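August
By the floor safety desk, Jaltberg site

Walkaround checklist, handling cell 3, with comments

Guarding and gates: OK. The gate switch works. The sign saying the gate switch works has fallen off again.

Emergency stops: OK. All tested before the 16:00 handover. One had a jacket hanging on it. Jacket relocated, owner informed by glare.

Gripper fingers, wear and alignment: OK. Check with the power locked out, please, and with a flashlight. "Looked fine from the break room" was entered last month and will not be accepted twice.

Grip on rods and handles: COMMENT. The Zorkodach people set the closing force in the simulator and we inherit whatever they liked. Anything long and smooth needs a trial hold at slow speed before the shift starts. Log the setting, including when it hasn't changed.

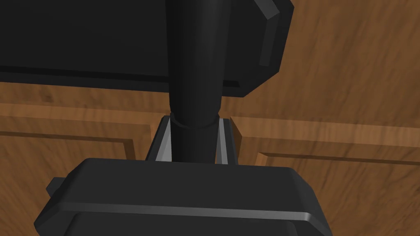
Slow speed means slow speed. The old hands used to do this job by feel and could tell you a bad grip from across the aisle, and three of them now spend most of the day at a screen approving what the arm proposes. Their wrists are better. Their opinions of the chairs are on file under item 9.

Manual lifting: IMPROVED. Sore shoulder reports are down. Sore neck reports are up, see chairs.

Training records: NOT OK. The Trokiria course counts for operators only. Watching somebody else take it does not count for anyone.

Alarms: COMMENT. Fault 742 came up during the walk and was cleared by two people without reading it. Read it first. It is one line long.

Item 9, seating: OPEN. Sosa stools on order, delivery unconfirmed.

Next check: same route, after the stools or without them.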